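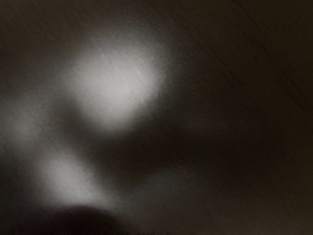 **karpenko_11:** Unsere AG muss bis Juli die Greifaufgabe in der Simulation abgeben. Stand von heute:

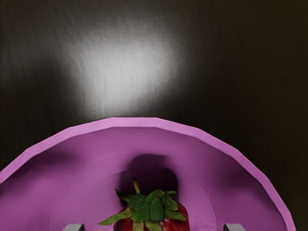 *Handkamera, Erdbeere in der lila Schüssel, Finger links und rechts*

**Gunura:** Finger stehen zu weit auseinander. Geh enger ran.

**karpenko_11:** Dann bleibe ich an den Blättern hängen.

**Gunura:** Glaube ich nicht. Bei uns ging es nach 600 Durchläufen.

**y.yurchenko:** Sehe ich anders, erst zentrieren, dann schließen. Welche Schrittweite?

**karpenko_11:** 2 mm.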